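Paid participants wanted: tidying sessions with hand-held grippers
Posted 24 September 2019

Rastent is looking for people to help us gather examples for a learning system. The system is meant to learn how to pick up household things and put them away, and it learns from people doing the same job with a gripper held in the hand. You don't need any experience with robots or computers.

You will work with two grippers, one in each hand. Most of the present set uses soft toys, which go in and out of a green tray or basket. Each go is short. You pick a toy up, move it, let go and start again from a new position.

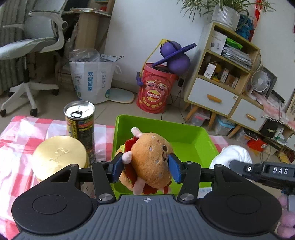

We would like each person to record around 200 goes, spread over two visits. Please work at your own normal speed. If you drop something, carry on - we keep the misses as well, and they are marked separately afterwards.

Sessions take place in ordinary furnished rooms in Plikemcombe and Posau. We leave the furniture and belongings where they are, so that the system doesn't only learn from bare tables. Some of the work is done at floor level, so you should be comfortable kneeling or sitting on a mat.
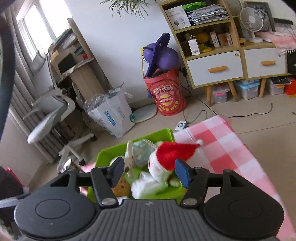 Soft toys in the green basket, part of the current set.

You should:
- be 18 or over
- have full use of both hands
- be able to come to both visits
- be happy for your hands and voice to be recorded

Faces are not needed, and we remove any that appear by accident.

The rate is the same at both sites and is paid after the second visit. Travel within the Lindsay bus area is refunded if you keep your tickets. People who took part in August may apply again, but will be given a different set of objects.

To apply, write to Eleni Kovačević at the Rastent office in Plikemcombe. Tell her which site you prefer, whether you are left- or right-handed, and which mornings or afternoons you have free.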